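Courses > Household Operations > Unit 7 > Handout: Loading and Running the Dishwasher

Overview Schedule Handouts Assignments Contact

Unit 7 Handout: Loading and Running the Dishwasher

Household Operations, Verkent Adult Learning
Instructor: Subira Mrema
Kitchen lab: Aqeel Memon, Room 703

Bring this handout to the lab. You will load one full machine in pairs, and your partner will check the load before it is started. Read sections 1 to 3 before you come. The rest can be read afterward.

1. What goes in and what stays out

Most everyday dishes can go in the machine: stoneware and porcelain plates, drinking glasses, stainless flatware, glass baking dishes. Look at the underside for a mark if you are unsure. If there is no mark and the piece is old, hand-painted or glued, wash it by hand.

Keep these out of the dishwasher:

- Wooden boards, spoons and salad bowls
- Cast iron
- Good kitchen knives
- Anything with a gold or silver rim
- Thin plastic tubs that are not marked dishwasher safe
- Insulated mugs, unless the maker says otherwise

Aluminum pans will come out dull and gray. They are still usable, but the finish does not come back.

2. Before loading

Scrape plates into the trash or the compost pail. Bones, seeds, labels and toothpicks must come off. You do not need to rinse plates under running water if the machine will be run the same day. If dishes will sit overnight, use the rinse-only cycle or wipe them with a wet sponge.

Egg, oatmeal and rice are the exceptions. Once dry they stick hard, so soak those bowls for a few minutes first.

Empty the clean load completely before adding anything dirty. In shared kitchens, put a note or a magnet on the door that says which it is. Half of the complaints in last November's house journals were about clean and dirty dishes getting mixed.

Set up the area next to the sink. Stack plates by size on the counter, put glasses together, and stand the flatware in a cup. Sorting first saves going back and forth.

3. The lower rack

Pull the rack out far enough to see the row you are filling. Plates stand on edge between the tines, one plate per slot. Start at one end and work toward the other, keeping plates of the same size together. Hold each plate by its rim and lower it straight down so it does not knock against the one already there.

A plate needs open space in front of its face. If two plates touch, water cannot get between them and food will stay on both. Deep plates and pasta bowls usually need every second slot. 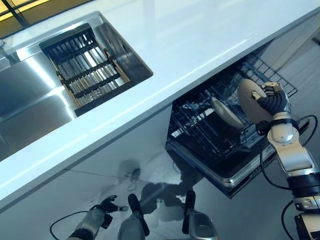
4. The upper rack

Glasses, cups, small bowls and dishwasher-safe plastic go here. Place them upside down and at a slight angle so that water runs off the base. Put glasses between the tines and not over them, as a glass sitting on a tine can rattle and chip.

Stemware should not touch its neighbor. If the rack has fold-down supports, use them. Long utensils such as ladles and spatulas lie flat, bowl side down.

If the upper rack can be raised or lowered, check its height against your tallest dinner plate before you load. In the lab machines, the lower setting leaves enough room for wine glasses but not for the large serving plates underneath.

5. Pots, platters and flatware

Pots go at the sides or back of the lower rack, open side down and tipped. Platters and cookie sheets stand along the outside edge. Do not stand a tall sheet at the front where it can block the detergent door.

Flatware: forks and spoons may go handles down, mixed together so the spoons do not nest. Table knives go handles up. Anything light enough to float, such as a small lid, belongs in the covered section of the basket if there is one.

6. Checking the load

Do these in order:

1. Spin the lower spray arm by hand. It should turn a full circle without hitting anything.
2. Push the lower rack in and spin the upper arm.
3. Look for cups that have tipped over.
4. Check that nothing is sticking down through the bottom of the rack.
5. Fill the detergent cup and close its lid.

Detergent tablets go in the cup and not loose in the tub. Use only detergent made for dishwashers. Dish soap from the sink will foam out of the door. Top up the rinse aid when the indicator is low.

7. Choosing a cycle

Normal is right for most loads. Use Heavy for baked-on pans, and Light or Glass for lightly used cups. The Quick cycle is for dishes that are barely soiled; it does not dry well. Eco takes longer than Normal but uses less energy, and it is a good choice overnight.

For the written part of the assignment, use the meter readings posted on the lab door. The current reading is 2,273 and you will need it as your starting figure.

8. Unloading

Let the machine stand with the door slightly open for a while after it ends. Unload the lower rack first. Water collects in the hollow bases of cups, and if you start at the top it drips on the clean plates.

Anything that does not come out clean goes back in the next load or gets washed at the sink. Write down what it was and where it sat in the rack. The cause is nearly always one of these: crowding, a blocked arm, or a dirty filter.

9. Filter

The filter is in the floor of the tub under the lower rack. Take the rack out, turn the filter to the left and lift. Rinse it at the tap and go over it with a soft brush. Turn it back until it locks. A filter left loose lets scraps through to the pump.

Clean it every two weeks in a household of five or more, monthly in a smaller one.

Assignment

Load a lower and an upper rack at home or in the lab. Keep a one-page log with the contents of each rack, the cycle used, and any piece that needed a second wash. If you share a kitchen, have someone else unload and write down their remarks too. Logs are due 09/12/2022, on paper, in the tray outside Room 703. Late logs go to Aqeel Memon directly.

Next handout: Unit 8, Washing by Hand and Drying Racks

Contact the course office | Copyright Verkent Adult Learning | Back to top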